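Unit 3: Web feeds for arts organisations
Tutor: Efe Oyewole

A feed is a text file in XML. The reader program fetches it at set times and compares each item's identifier with those already held. Items with a new identifier are shown as unread. 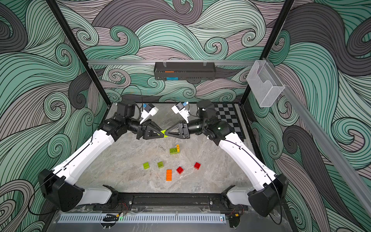 Page last changed: 2 Apr 2020

Set the polling interval in seconds; 300 is too short for a choir site that posts once a week. Use conditional requests — the server then sends the full file only if it has changed.

Exercise: the Skatirholm feed holds 153 items. Cut it to the latest 19, keep the identifiers as they are, and validate the result.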